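The bus to Nisalville left at 3 and it was already past two. Ebony had the zip bag open on the floor and nothing in it. Keys in the bag. No, keys in the pocket. Charger. Where was the charger.

Clothes on the bed, clothes all over the bed. The black thing, the navy thing, the white thing that needed ironing and wasn't going to get it. She'd sorted them last night, she was sure she had. Somebody had un-sorted them. Probably her, at midnight, looking for the letter from Grirkwood with the room number on it.

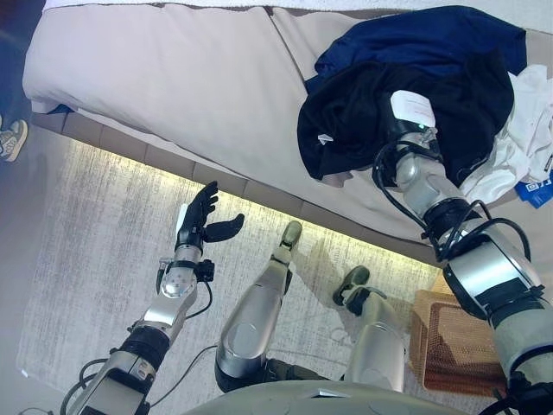 Forty minutes. Less. She rolled socks into shoes the way her aunt did and one shoe wouldn't take them so the socks went loose. Toothbrush. The interview jacket, on a hanger, on the door, do not forget the jacket. She said it out loud. Then said it again in the hall, coming back with the wrong towel.

Fold or roll? Rolling was faster. Rolling made everything look like it had been slept in. She folded a sleeve over, hated it, unfolded it. Her hands wouldn't do neat today. They'd do fast or they'd do nothing.

Downstairs the phone rang and rang and stoped.

It would be Ruby-Lee, wanting to know had she left yet. She had not left yet. She had not found the letter, or the charger, and she still hadn't decided about the navy one, which was what she'd worn to Rumeo in September when they said they'd call and then didn't call.
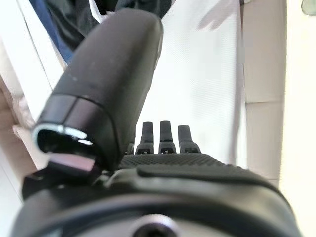
So was it bad luck or was it just a shirt. Shirts don't know anything. Thirty minutes. She checked under the bed, under the bag, in the drawer with the dead batteries. There, the charger, wrapped round a hairbrush. Fine. Good. In.

The letter was in the jacket. Of course it was, she'd put it there so she wouldnt lose it.

She did the zip halfway and sat on the bag and looked at what was left. One thing. Blue. 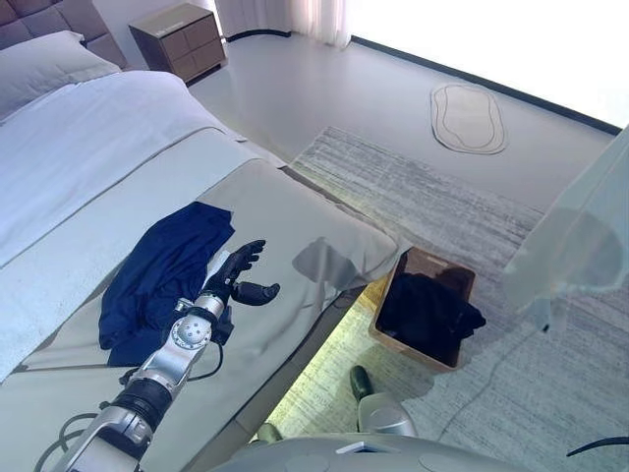
Take it, Jolene called up the stairs, it's the only one that fits you in the shoulders. And strip that bed before you go, I'm not doing it.

"There's no time!"

Then take the shirt and leave the bed, Jolene said, but go.

She grabbed it by the collar. Ran. The jacket stayed on the door.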